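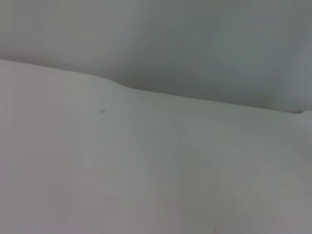
Pale fabric at very close range, from the wrist camera. The small grey spot sits left of the middle.

Come and help us find out why our folding arm lets go
Call for participants, Grirkell textile handling workshop, Parkow
Posted 13 Apr 2025

Hello, and thank you for stopping to read. We are a small workshop that builds and looks after robot arms for folding and sorting bed linen, and we are looking for 14 people to spend two half days with us in Parkow, working next to one of our arms while we try to get to the bottom of a fault that has been bothering us since December.

You don't need to know the first thing about robots. If you have ever folded a sheet, or stood at a laundry table for a living, or cursed at a duvet cover, you are very much the sort of person we would like to meet!

What went wrong

Our arm, which everyone here calls Garg (it was the name on the first crate and it stuck), picks up a sheet by its edge, carries it over to the table and passes the corner to whoever is working there. In December it began letting go too early. Mostly that meant a sheet on the floor and a bit of grumbling. Then one afternoon it let go, decided it was still holding on, and carried on with its swing while Njål Dahlgren was leaning in to catch the cloth. He got a bruised forearm and a fright, and we stopped all shared work at the table that same day. It has stayed stopped.

Kirsten Lund, who keeps our fault log, went back through everything and found 37 early releases. A good many of them came when one pale layer was lying on top of another. If you look at the picture at the top of this page you may see the difficulty: two soft, pale surfaces in dim light with one thin edge between them, and the shadow behind that edge getting narrower towards the right until it ends in a small dark crevice. A person reaches out and feels where the top layer stops. The arm has to make up its mind from views like this one, and we think it sometimes takes a shadow or a fold for the edge, or a mark on the cloth for something worth gripping. We say "think" on purpose. We have three rival explanations in the office and some quite strong feelings about each, so please don't take our word for any of them yet.

What you would be doing

On the first half day you will sit behind the screen with Volkan Bayram and look at wrist camera pictures on a monitor, marking where you believe the edge of the top layer runs. It is slow work and there will be cake. Some pictures are easy, and some have had the whole workshop arguing over lunch, so please never feel silly about writing "can't tell". We would much prefer that to a brave guess.

On the second half day you will fold sheets by hand at the table, at your own pace, so that we can learn how you find an edge without thinking about it. After that you will watch the arm try the same sheets from outside the barrier, and press a button whenever you feel it is about to drop one. We have a hunch that people notice sooner than our software does, and we would dearly like to know if that is true.

Keeping you safe

You will not be asked to reach into the arm's space at any time while it has power. There is a fixed barrier, a stop button within reach of every seat, and Gudrun Granström will be in the room throughout with the authority to end a session whenever she likes. You may end it too, and you needn't say why. The full write-up of the December accident will be sent to you before you sign anything, and we do ask that you read it.

Who can take part

Adults of 18 and over who can stand for an hour with breaks (a stool is available if you prefer one) and who can see a monitor comfortably, with glasses or without. We would especially like to hear from people who work in hotels, hospitals or care homes. Former Grirkell staff can't join this one, I'm sorry to say, as you know our habits too well.

Each half day is paid at our ordinary workshop rate, travel included, and lunch is on us. The building is opposite the Trurero bus stop and has a step-free entrance round the side.

How to put your name down

Write to Kjell Söderlund at the workshop office, by letter or through the contact form, with a few lines on who you are, any experience with linen, and which mornings or afternoons suit you. He answers everyone, though it can take him up to 8 days. Questions are welcome as well, including awkward ones about the accident.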